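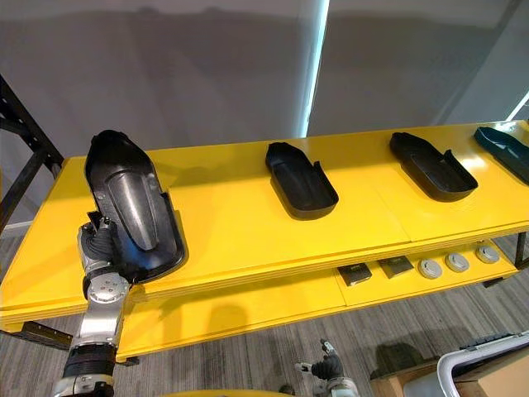
Speaker notes — Saving on groceries and household goods without making it a second job
Library evening series, 2024-02-07
Slides are numbered in the margin of the handout. Talk runs 40 minutes, then questions.

Slide 1. Title
Wait for the back row to sit down. Mention restrooms and the sign-up sheet for the April session on utility bills.
Ask for a show of hands: who clipped a coupon this month, who used a store app, who did both. Don't comment on the result, just move on.

Slide 2. What I do and don't do
I feed a household of four. Before I started tracking, we spent 239 dollars a week on food, paper goods and cleaning supplies. I kept every receipt for one month to get that number. Most of it was food. The part that surprised me was how much went to things we already had at home.
I don't keep a stockpile in the garage. I don't drive to five stores. I spend two evenings a month planning and I shop once a week.
Current weekly figure is on slide 9. Don't give it away here.

Slide 3. Know your prices
A sale tag tells you what the store wants you to compare with. Your own price list tells you what you normally pay.
Start with 2 pages in a notebook. Write down the items you buy over and over. For each one: store, size, price, unit price. Coffee, rice, dish soap, toilet paper, cereal, whatever you buy. After a few trips you'll know a good price when you see it.
Unit price is on the shelf label in small print. Check that both labels use the same unit. One brand of dish soap may be priced by the ounce and the one next to it by the quart. Same thing with paper towels, where one label goes by the sheet and the other by the roll.
Pass the sample notebook around. Get it back this time.

Slide 4. Coupons, the basic kinds
Manufacturer coupon: paid for by the brand, good at most stores that take coupons.
Store coupon: only good at that chain.
Digital coupon: loaded to your account, usually has to be clipped before you check out.
Many stores let you use one manufacturer coupon and one store coupon on the same item. That is stacking. Policies differ, so read the one for your store. It's normally on the website, near the bottom of the page. Print it and keep it in the car.
Walk through the worked example slowly. Cereal on the slide is priced at 4.50. Store coupon takes off a dollar, manufacturer coupon takes off 75 cents, you pay 2.75. Ask if anyone would like the arithmetic again. Somebody usually would.
Point out that the cereal on my own list is 2.60 on sale without any coupon. So the stacked deal on the slide is fine but I would skip it.

Slide 5. Store cards and apps
Using Clanura for this slide, as most people in the room shop there.
Points post a day after purchase. 200 points gets you a dollar off the next trip. They expire at the end of the following month, which is where people lose them. Set a reminder on your phone.
The app also shows a "just for you" list. Those offers are built from what you've bought before. Sometimes they're good. Check them against the notebook like anything else.
Privacy question always comes up. Answer: yes, they keep your purchase history. If that bothers you, shop from the paper flyer and leave the card at home. You'll miss some offers.

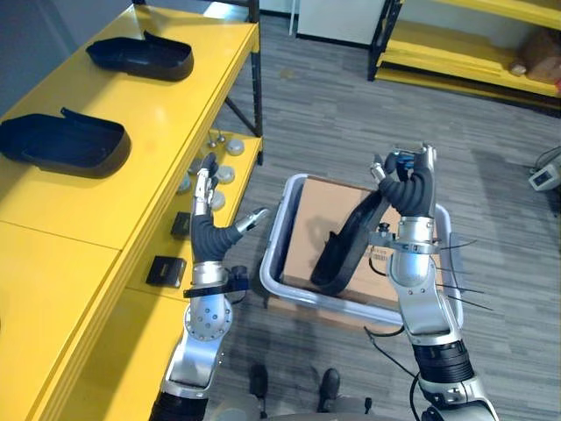
Slide 6. Price drops and online orders
Online prices move more often than shelf prices. I put things in the cart at Ukovska and leave them there for a week when I can wait. The cart page tells me when a price has changed since I added it.
Example on the slide: set of bath towels, listed at 60 dollars when I added it, 38 when I bought it nine days later. I have also watched things go up while I waited. The lamp in the second example did that and I never bought it.
Look at the shipping minimum. Adding a 12 dollar item you don't need to save 6 dollars on shipping costs you 6 dollars.
"Up to 75 percent off" means at least one item is 75 percent off. Sort by price and look at the thing you came for.
Price adjustments — if you bought something and it drops soon afterward, ask. Some stores will refund the difference within a set number of days if you have the receipt or the order number. Worst they can say is no.

Slide 7. Rebates
Rebate apps pay you after the purchase. I use Siqueira and no other. I tried running three at once and spent more time scanning receipts than shopping.
Last year it paid me 115 dollars. That was all on things already on the list.
Steps: check offers before you go, buy the exact size shown, photograph the receipt the same day. Thermal receipts fade, especially in a hot car.
If a rebate is rejected, the reason is nearly always the size or the flavor. Read the offer again before writing to support.
Time check. Should be 25 minutes in. If running long, skip slide 8 and refer people to the handout.

Slide 8. Store brands
Short slide. Grellum is the store brand most people here will know. Flour, sugar, salt, canned tomatoes, frozen vegetables, foil: I buy the store brand and can't tell the difference. Coffee and trash bags I can. Try one of each thing before you buy the big pack.

Slide 9. What it came to
Now the figure. We went from 239 to 181 dollars a week. That took most of a year. The first month we saved hardly anything, partly because I kept buying deals on things we don't eat. There is still a jar of mustard from then.
Biggest share of the savings came from planning meals around what was on sale and what was in the freezer. Coupons came second. Rebates were a distant third.
Leave the chart up while people copy it down.

Slide 10. Where to start this week
Keep your receipts for one month.
Start the notebook with ten items.
Pick one store and learn its coupon policy.
Leave the apps until after that.

Questions
Likely ones:
Expired coupons — a few stores accept them, most don't. Ask at the service desk before you get in line.
Buying coupons online — I don't. Many coupons say right on them that they can't be sold.
Warehouse clubs — depends on the size of your household and your freezer. Divide the membership fee by the number of trips you'd make.
Rain checks — yes, still offered at some stores. Ask for one when the sale item is out, and check the date written on it.

Handouts are on the table by the door. Extra copies go to the front desk.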